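Print this page | E-mail this page

Two bays at Gavovari: notes from the July open day

We left the house before six with a thermos and a list of questions that ran to both sides of the paper, and by the time we pulled into the visitors' lot at Gavovari the list had grown again in the car. Our shop has been talking about buying some kind of arm for the finishing bench for so long that it's become a bit of a family joke. This was meant to be the trip that either settled it or put it to rest for another year. I'd say it did a little of each, and I'm very glad we went.

For anyone who hasn't been, Gavovari is a cabinet parts workshop on the river side of Nisel, and every July they open the floor to other small shops, suppliers and whoever else is curious. There's coffee from eight and a sausage on a bun at noon (no charge, very decent onions), and in between you can wander more or less where you like as long as you keep your glasses on and stay behind the yellow tape. It's a friendly sort of day. People who compete for the same kitchens the rest of the year stand about comparing dust extraction.

The part we'd come for was at the back, where they've got two bays given over to automated handling. The first runs a Zurumton arm that was bought new, with the training and the service plan. The second was put together from a used arm and a Kruger controller, and it does much the same work at a slower pace. Having the pair of them next to each other was worth the drive by itself – you can read brochures all winter and not learn what you do in half an hour of standing there with your hands in your pockets.

I'd gone in thinking the arm was the purchase and everything else was odds and ends. Our hosts were very patient in setting me straight. Their budget sheet was pinned up beside the first bay for all to read, and the arm was one line in a long column. There was guarding, there was a new air line, there was an electrician for longer than anyone had planned, and there was a line for fingers and finger linings that I'd have skipped right over if one of the operators hadn't put her thumb on it. A replacement pair came to 300 dollars on their sheet, and she told us they'd put nothing at all in the first year's budget for it. Pale veneered panels are fussy about what touches them, and the soft facings are the bit that takes the punishment.

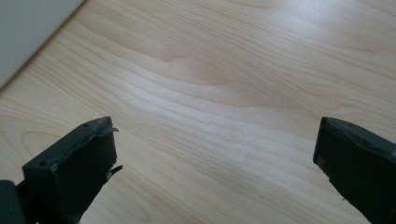
Page last changed: July, 4:40 p.m.

Once she'd said it I couldn't stop looking at fingers. One of the ones we saw had a ragged flap of something standing out from its inner face and a thin curled tab up at the tip, and its partner across the gap was much tidier, with only a small notch or worn patch low on the edge. I'd never have thought to look at one side separately from the other. She suggested we price them singly as well as in pairs, and ask any seller how long the wait is, since a cheap part you can't get for a month isn't very cheap. That went on the list, in the margin, underlined.

After the sausages there was a sit-down talk on planning, held in the lunchroom with the blinds down. Some of it was over my head, I'll admit, but the worksheet they handed out was excellent and we've already filled in half of ours. It asks you to write down the work before you write down the machine: how many panels go past in a week (ours is 234 in a good one), how many sizes, who sets up, who steps in when it stops. Then you do the money. Our first pass at everything apart from the arm, with fittings, spares, wiring and two days of training, landed at 3,759 dollars, and I expect that figure will creep up when the electrician has had a look at our panel. It's an old building.

On new against used, I came home leaning toward used, and my other half came home leaning the other way, so that's been supper conversation ever since. The second bay had real charm and a much kinder price. It had also taken most of a spring to get going, and they've got someone on staff who enjoys that sort of thing. We've got me. The Zurumton people offered a trial by the month with part of the fee coming off if you buy, and that may be how we go, provided the spare linings are written into the quote.

A couple of practical notes if you're thinking of next July. Park on the river side, as the front lot fills early. Bring a sample of your own work – several shops had panels under their arms and got much better answers than we did with our photos. The washrooms are up the stairs past the offices. And leave time for Nisel itself, where the bakery by the bridge sells a butter tart that got us most of the way home.

Shared 2 times | E-mail this page to a friend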